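November 2019, shop notebook, dye side

Picking up from the last page, where I had run out of room in the middle of complaining about the madder. The short version is that the second bath came out brick again and I wanted the orangey red from April, the one on the sample card with the coffee ring on it. Same roots, same supplier, same pot. I wrote "same water" too and then crossed it out, which I'll get to.

What I did this time. Weighed out the Jerkine yarn (the two-ply, the undyed one that smells like sheep no matter what you do to it), scoured it the night before with the plain soap, rinsed till my hands gave up, and left it in the sink overnight with a plate on top so it would stay under. Alum mordant in the morning, no cream of tartar, since Mārtiņš says it pushes madder toward orange and I wanted to see what the roots do by themselves. Brought it up slow. I am getting better at slow! An hour to get to a simmer and then I held it there another hour and let the whole thing cool in the pot with the lid on while I ate lunch and answered emails.

The roots I had soaked separately. First soak poured off and kept in the blue bucket (that's the brown and yellow stuff coming out, and it makes a perfectly nice tan on cotton, so don't dump it, whoever is cleaning up). Second soak went into the pot with everything, roots included, in an old stocking. I know some people strain. I've tried straining and I lose color every time, or I think I do, and picking bits of root out of a skein isn't so bad with the radio on.
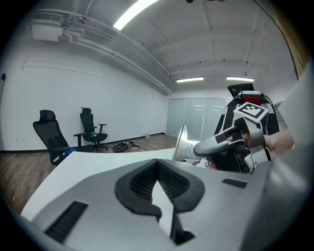 The temperature is where I get into trouble, every time. Madder does not want to be hot. If you let it get up past a gentle steam the browns come out of the root and there you are with brick. I had the Bisgaard thermometer clipped on the side of the pot, and I trusted it, and I should have put a second one in, because when I finally did it was reading higher in the middle than at the edge by enough to matter. So write this down, me: thermometer goes in the MIDDLE, under the yarn, and the yarn gets moved first. I've been measuring the coldest part of the pot for who knows how long. That could be the whole brick problem right there and I could stop reading about it at night.

But I don't think it's all of it, and that brings me back to the water.

In April I was still filling from the outside tap, and at some point over the summer I switched to the one over the deep sink since it's closer and there's no hose to trip on. I had assumed it was all one supply. The deep sink turns out to be on the softener. The outside tap isn't. I found this out by following the pipe with a flashlight, feeling like a detective, and then feeling a bit dumb, as there's a label on it. Madder loves hard water. Everybody says so, every book, it's in the first paragraph. People with soft water put chalk in. I have been putting in nothing and wondering where my red went.

So, the test. Five jars, all the same size, each with a little skein tied with a different number of knots in the tie end so I can tell them apart after. All from the same mordanted batch, all with the same amount of root, ground this time in the old coffee grinder, which is now never going back to the kitchen, sorry. 700 ml of water in every one. They all sit in the big canning pot together as a water bath so they can't disagree about temperature.

One knot: deep sink water, nothing added.
Two knots: deep sink water, a pinch of chalk.
Three knots: outside tap, nothing added.
Four knots: outside tap, a pinch of chalk.
Five knots: rainwater from the barrel, strained through a rag.

"Pinch" is not a measurement, I know. The small scale needs a battery. I used the tip of the little palette knife, leveled off, both times, and that will have to do until somebody goes to the store.

Brought the bath up over most of an afternoon and kept it where I could just about stand to hold a finger in it (do not do this, use the thermometer, in the middle). Turned each skein with its own chopstick. Left everything overnight with a towel over the pot to hold the heat.

Results, next morning, still wet, so take them as wet colors. One knot is my brick, no surprise, a bit sad and brown. Two knots is much better, clearly red, and I made a noise when I lifted it out. Three knots is close to two but warmer. It's the nearest to the April card and I'd be happy with a whole sweater of it. Four knots went deeper and slightly toward plum. Five knots, the rainwater, is a pale coral, really pretty, and nothing to do with what I was after. I want to do a whole batch of it for the baby blanket orders come spring.

After drying: everything one shade lighter, as usual. Two and three are closer together than they were wet, and in the window I have trouble saying which is which without counting knots. Under the shop lights three is still warmer. I rinsed them all in deep sink water, and it occurs to me now that I should have rinsed each in its own water. Next time.

Washed half of each with the wool soap and put the halves back next to each other. One knot bled a little. The rest hardly at all.

Things I'd change. Weigh the chalk. Put in a jar with cream of tartar so I can stop having opinions about it secondhand. And use one bag of roots for everything – the grinder load came out of the Fuvis bag and the big pot out of the loose ones in the bin, and I only noticed when I was putting the lids back. They look the same and smell the same, but the Fuvis lot is 2432 according to the sticker and the bin has no number at all since I topped it up with whatever was left of two older bags. So I can't say the jars and the pot are the same experiment. They're cousins.
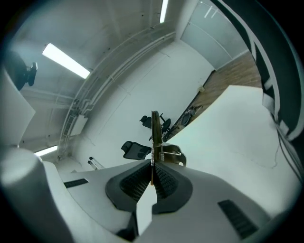

Mārtiņš Rozīte read this far over my shoulder and says the lot matters more than I'm making out, that he's had two bags from one seller come out as different as two plants, and that I should run the five jars again from the bin before I go blaming the softener. He also thinks the chalk should go in at the soaking and never in the pot. The color starts coming out of the root the minute it's wet, according to him, and if the water's wrong by then you're only patching. He has written "SOAK!" in the margin in pen, for which I'd have used pencil.

Fair enough on both. I had forgotten about the soak completely. The big pot got its soak in deep sink water and so of course it was on the back foot from the start. The jars didn't get a soak at all, the ground root just went straight in, and they were still redder. So either the soak is pulling out red along with the yellow, or the grind makes up for it, or it's the lot, and now I have three things I can't separate and a bucket of tan. I did put a scrap of mordanted wool in the bucket out of curiosity. It came out a peachy sort of tan, pinker than I'd like to see from something I've been calling the brown part. Hmm.

Plan for the next go. Five jars again, bin roots, ground, soaked overnight in the water they're going to be dyed in, and don't pour off. Then five more, same thing, but poured off. I don't have ten jars. Odo has jars, he has a whole shelf of them from the pickles, and I'll ask him nicely and promise they won't come back pink. (They will come back slightly pink.)

Need before then: battery for the small scale, chalk, more alum, a second thermometer that isn't borrowed. The Bisgaard is fine, by the way, I checked it in boiling water and in ice and it's right on. All my own doing where I put it.

The brick skeins from the big pot, I'm not going to overdye them yet. I hung them next to the indigo ends and they look good there, kind of like an old barn. Might do something striped. I do want to try one in a weak iron bath just to see, a tiny piece, in the chipped enamel pot and with the iron spoon that stays on the iron shelf. Whoever put the iron spoon in with the regular spoons last month, I found it, it's back, please don't.

Sample card is pinned up by the window, dry halves on the left, washed halves on the right. I'll leave it in the sun with a strip of cardboard over the bottom inch and look again in April.

Exhaust bath from the big pot still has plenty in it. Saved with a lid on, labeled, on the floor by the deep sink. Trying silk in it tomorrow if it hasn't gone off.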